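Plemthorpe Film Handling Set: data card

Version notes and intended use

The set covers one job at the Bronness packing site: picking up thin clear film and small flat parts from a tabletop and placing them for the packer at the next station. Until June the job was done entirely by hand, two people per shift. It is now split between a two-handed robot and one person, and the recordings come from that arrangement.

Contents

627 episodes, of which 90 are held out for evaluation. Each episode has head camera video, joint positions for both arms and hands, and a text label for the task step. Labels were written by the packers and checked by Benedito Evangelista. Episodes that end in a stop by the operator are kept and carry the flag operator_stop. They should not be dropped from training without a note in the results.

Known difficulties

Clear film on a white table gives little contrast, and overhead light adds glare on both the film and the table. Depth values over the film are unreliable and are stored unfiltered. Thin parts are approached with the index finger extended and the thumb set down at the table.
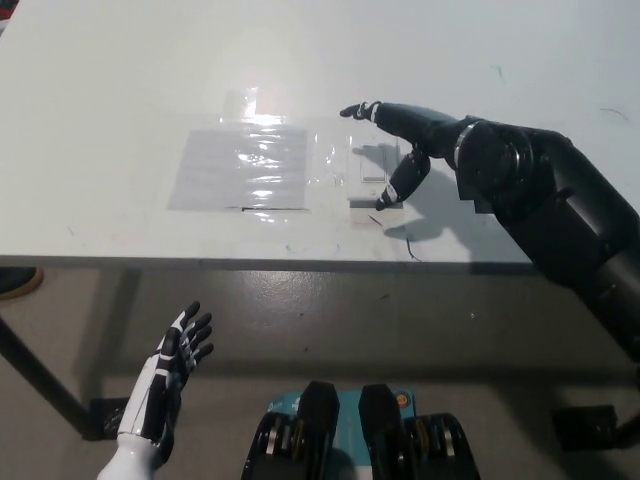

Vrabec, reading a draft of this card, objected that it described the film as the hard part. On the floor the hard part is the waiting: the packer used to set the pace, and now stands by while the hand makes a second try at a sheet any person would lift with a fingernail. Vrabec asked for waiting time to be logged as its own field. It has been added as wait_s, in seconds, measured from the packer's ready signal.

Effect on the work

The second packer on each shift moved to inspection and label entry. Lifting film by hand fell to some 2,000 sheets a week, mostly sheets the robot had failed to separate. Complaints about sore fingertips dropped. Complaints about standing still went up, and a stool was approved for the packing station. Pay grades did not change. Whether label entry counts as skilled work under the site agreement is still open.

Limits

One site, one table height, one film supplier (Skundden). No night shift data. The wait_s field is missing from the first 10 recording sessions and is stored as null, so do not read it as zero.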